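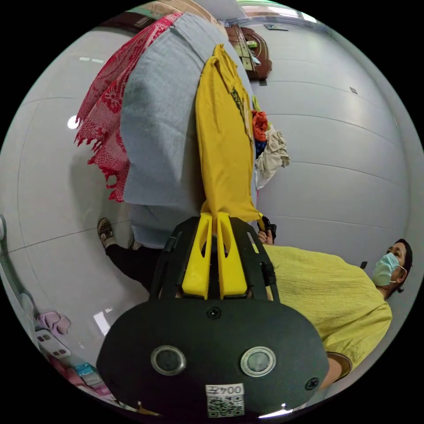 Skistero Folding Drying Rack, Model 578
Powder-coated steel tube, 7 rails, width 52 in. Rails lock at 2 heights. Ships flat.
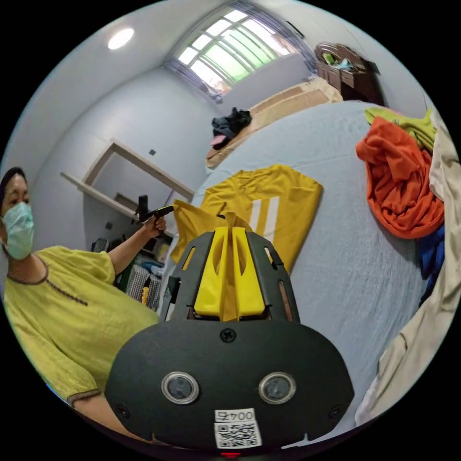

Hang knits over two adjacent rails to limit stretch. Leave one rail open between heavy items. Indoor use only.
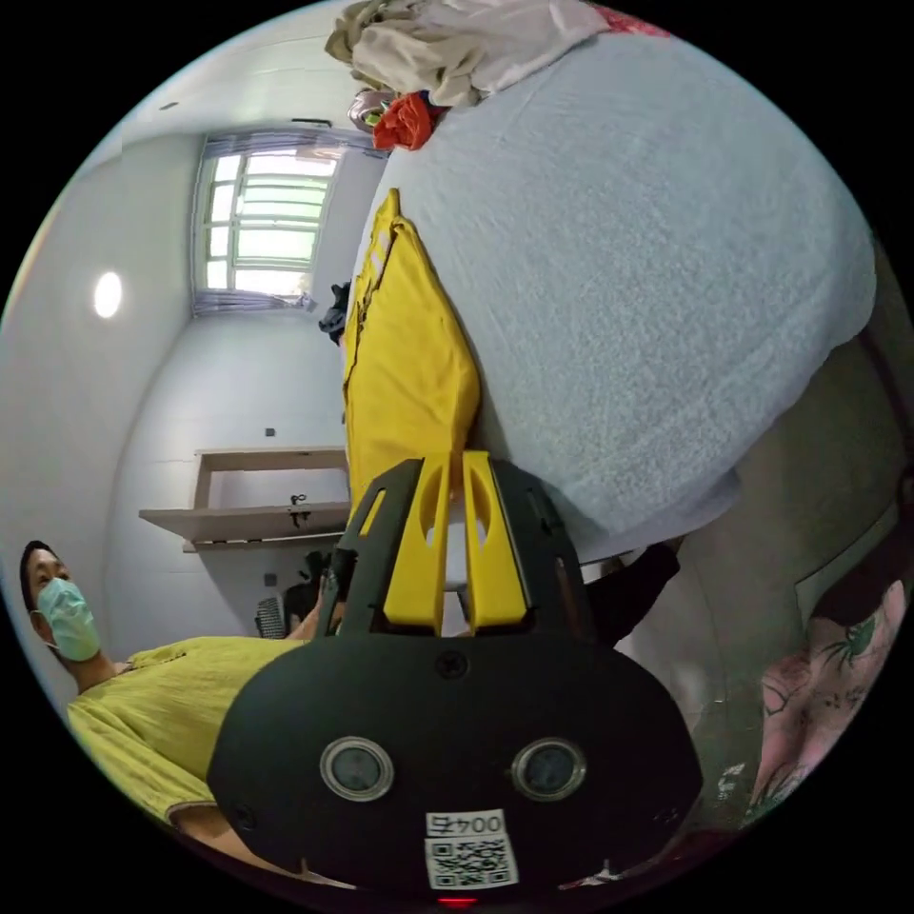
Photo: Dhillon

Replacement end caps and hinge pins are sold under the Weko parts list. Caps from the older Nakix rack do not fit.
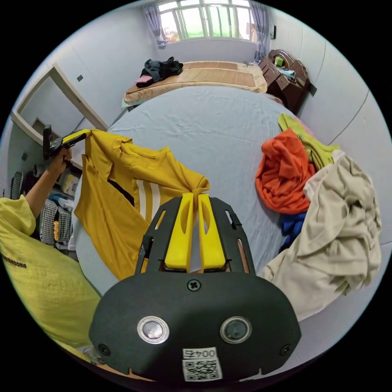 Wipe rails with a damp cloth. Do not oil the hinges. Check pins each October and replace any that are bent.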